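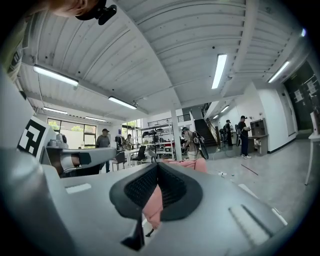

What is in the Zodstead care label file?

The text of 1,075 care labels from ordinary clothes and household linens, typed out by hand, one label per row.

I started it because I kept shrinking things. Then it got out of hand (in a nice way!) and friends began sending me their labels too, and by the time I had a spreadsheet I couldn't scroll through in one sitting it seemed selfish to keep it to myself. So it lives in this folder now, and you're welcome to it.

Files

labels.csv - the main table, 17 columns, one row per label
fibers.csv - the fiber content split out, so a cotton and polyester blend gets two rows
symbols.txt - my list of short names for the little wash tub and iron pictures
changes.txt - what I changed and when, mostly kept up
old/ - the first 400 rows the way I originally typed them, typos and all

If you only want one thing, take labels.csv. It opens in any spreadsheet program. The text is UTF-8, and if the accents in the French lines come out as garbage, your program guessed wrong on import and you'll need to pick the encoding yourself.

The columns people ask about

item_type is my own word for the thing: shirt, sweater, pillowcase, and so on. I went back and forth on "sweatshirt" versus "hoodie" for far too long and ended up with both. A hoodie has a hood. Everything else is a sweatshirt.

label_text is exactly what the label says, including spelling mistakes. Please don't fix these. There's a lovely one that says "wash with likes colors" and I'd be sad to lose it.

wash_temp is in Celsius, because that's what's printed inside the tub symbol on most of them. If a label just says "cold" or "warm" the temperature is blank and the word goes in wash_word. I didn't want to turn words into numbers, people can argue about what warm means on their own time.

dry is one of: tumble_low, tumble_normal, line, flat, none_given, do_not_tumble. A few labels say both tumble low and dry flat, and those are marked "conflict" in the notes column with the full wording kept in label_text.

legible runs from 1 to 3. Three means I could read all of it, two means I had to squint or guess at a word, and one means part of it is gone. Guessed words are in square brackets.

batch tells you who sent it in. Z is me, K is Kausar Satti, J is Jacqueline Gilbert, and L is the Larkthorpe box, see below.

Where the labels came from

My closet first, then my sister's, then my mother's linen cupboard, which goes back decades and has some wonderful woven labels in it. Kausar typed up all her kids' school clothes, which is why there are so many navy polo shirts. Jacqueline sews for a living and had a drawer of labels she'd cut out of things over the years, and of course nobody could say what garment most of them belonged to, so those rows have item_type set to "unknown".

The Larkthorpe box was a bin of unsold clothes from a secondhand shop, Larkthorpe, that closed in April. Tariq Farooqui rescued it and let me have it for a weekend. I typed until my eyes crossed and then gave it back. That batch is the messiest one. I was tired and it shows, especially toward the end, so if you're checking my work, start there.

Things that are lopsided

Cotton, cotton, cotton. 65 percent of the rows have cotton in them somewhere. Silk is barely there and there's hardly any leather or suede, and I'd love more if you have it. Women's and children's clothes outnumber men's by a lot. Almost everything was bought in North America, so the labels are in English, or English with French or Spanish under it. The Urdu ones came from a suitcase of Bushra Memon's and she typed those herself, thank goodness, I would have made a hash of it.

Also, people cut scratchy labels out! Anything really soft and worn next to the skin (baby vests, pajama tops) is missing more often than it should be. I don't have a fix for that. Just don't use the file to work out how many pajamas there are in the world.

What you might use it for

Bushra is making a laundry chart for her hallway. Irfan Cheema used an early copy to practice sorting and filtering and found 17 rows I'd entered twice, bless him. Somebody wrote to me about a class on plain language, which I thought was a great idea, because some of these labels are terrible. If you're after official rules on what a label has to say, this isn't the place, I only typed what was there.

And please don't wash something expensive because a row in my spreadsheet says it's fine. Read the label on your own sweater.

Known problems

- The "do not bleach" and "non-chlorine bleach only" triangles look a lot alike once they fade. I've mixed them up at least twice and fixed the ones I caught.
- Kiani and Rellia are both store brands and I typed the brand in capitals for one and lowercase for the other. Search without matching case.
- Percentages in fibers.csv don't always add up to 100. Sometimes that's my typing, sometimes the label really does say that. If I went back and checked, the notes column says "checked".
- Linings are on their own rows starting with the Larkthorpe batch. Before that I lumped them in with the shell.

Sending me labels

Type them into the blank sheet or just send me a clear photo of both sides, with a word or two about what the garment is. Front and back, please, the fiber content loves to hide on the back. I don't need your name in the file unless you want it there. Corrections are very welcome and I don't get my feelings hurt.

Use it however you like, sell a tea towel with it printed on for all I care, but mention the Zodstead care label file somewhere if you publish anything, and tell me so I can go look.

Last tidied up Thu 16 October. Next on my list is splitting the linings in the older rows, and there's a bag of scarves by the front door waiting for me.

Contact | Copyright Zodstead care label file | Back to top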